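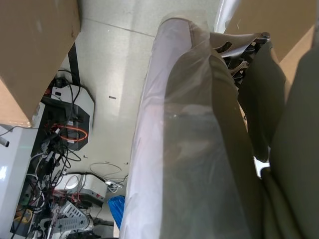 Gripper on the wrapped cylinder, from above.

2019-01-07

Edit notes, Ondura documentary (science strand, feature cut).

Reel 11 is synced. The long interview with the radio astronomer runs well but the sound drops out twice near the end. Halima Tijani has the backup recording and will patch it in. I left a gap on the timeline and marked it red.

Clip count in the bin is 1,096. Of those, 486 are logged with a subject and a place. The rest still carry card numbers only. Please don't rename anything until the log is done, we lost half a morning to that in August.

Ghumman sent the second pass of the orbit animation. Star field is better. The text is too small for a TV screen, asked them to go up two sizes.

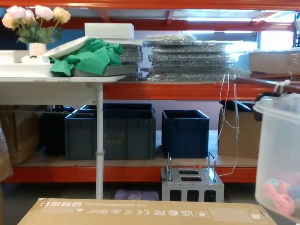

Which cut goes to Bistero for the music?
The 517 version, with the dish sequence moved ahead of the control room. The older one still has the temp score on it and should stay on our drive.

Narration: read the opening aloud again and it is still too long. Took out the line about light travel time, as the astronomer says it better in the interview. Hunard wants subtitles as a separate file. Need to ask which frame rate.

Next: patch the sound on 11, finish logging, export a small copy for Halima.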